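Sunday, late afternoon

Read the Tendley summary again with a cup of tea. Their headline for the tidying trial is 99 jobs finished out of 168, which sounds decent until you get to the notes and find that a person reset the room between every attempt. Somebody picked up the socks, straightened the rug and put the arm back at its start point. I would call that a person doing the chores with a machine watching.

Our own week was no better. The Zalline arm did the mug shelf all right, slowly, and then spent nearly 30 minutes on one tea towel before I switched it off. Folding is still hopeless. Sweeping is fine on bare floor and poor anywhere near a chair leg.

Next on the list is heavy things put back where they belong. Fekete say their new wrist is good for it. Their sheet gives a load figure and says nothing at all about grip on a round rubber end, or what the arm does when the weights either side are packed close and the handles all lean differently. A load figure from a straight lift off a bench tells me very little about a dumbbell rack. A person takes hold of the end with both hands and sorts it out by feel.

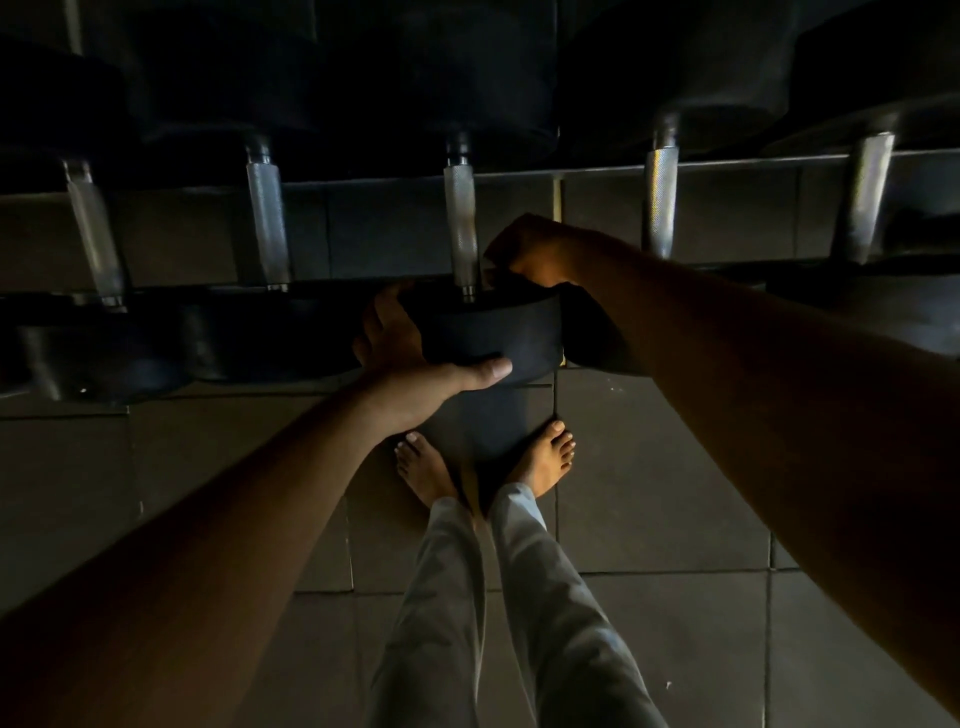
Could a machine tidy a home gym by itself today?

Perhaps a very neat one, with light weights and all day to do it, but I wouldn't leave it alone in the room.

To do before the next run:
— ask Lastby for the softer finger pads, the 63 mm ones
— write down every reset, including the small ones
— tea towel again, different towel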